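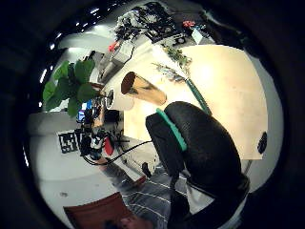 My sister says a plant can tell when you've stopped listening to it, and she said so again on the phone the night I took over the big table at Endmont. I told her I was listening to nothing else. The leaves had been talking since July.

Well, not talking exactly - more a sort of muttering, the way people do on a bus when they want you to hear. The big one by the monitor did most of it. It had opinions on the blue screen (too bright), the window cleaners (too slow) and me (I slouch, apparently, and the black chair isn't to blame).

Then somebody left a leafy sprig on the table, at the end of the long green rod, and the mood changed completely! The big plant went quiet for 12 days. I sat there doing the Clivitz invoices, all 443 of them, and missed being told off.

"Is it a rival?" I asked in the end, feeling a proper fool.

"It's a cutting," said the plant. "It's come from Mikine and it doesn't know anyone."

So I pushed the chair back and made a bit of room among the papers. I told the sprig where the kettle was and which tap ran cold. I told it about the draught as well, and the lift that stops between floors.

It rustled a little.

"It wants to know," the big plant said, "if you always sit like that."

I sat up straight and got on with the invoices.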